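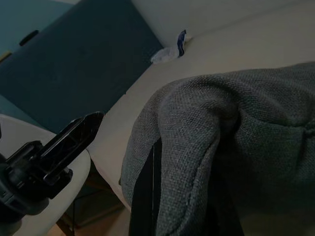 2. Method

We asked students in the Rallulen dorms to keep a sleep diary for 17 nights. Each morning they wrote down when they went to bed, when they thought they fell asleep, and what they had been doing in between (mostly phones, once a jigsaw puzzle). Fifty people signed up. Javiera chased the late diaries, Chalerm typed them in, and Rekha Iyengar, our adviser, told us to stop calling it a clinical trial.

Two diaries were filled in on the last day with the same pen and the same bedtime. We left them out – with some admiration. 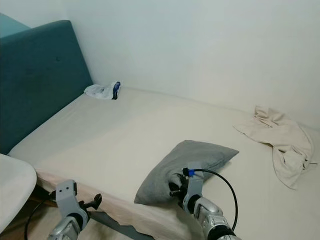 3. What people blamed

Noise came first, then roommates, which many diaries treated as the same entry. Bedding got more complaints than we had planned for, and our form had only one line for it. Several people wrote that they never really make the bed: a fitted sheet goes on, a cream blanket ends up in a bunch against the wall, and that counts as done. Buppha wanted to test whether tidy beds went with earlier bedtimes. They did not, at least in our group, and the tidiest sleeper we had was also the one up past three.

Caffeine was blamed less often than the diaries suggest it should be. One person listed four coffees and then put down the cause as "the moon."

4. Limits

Diaries rely on memory, and ours relied on memory in November, near midterms.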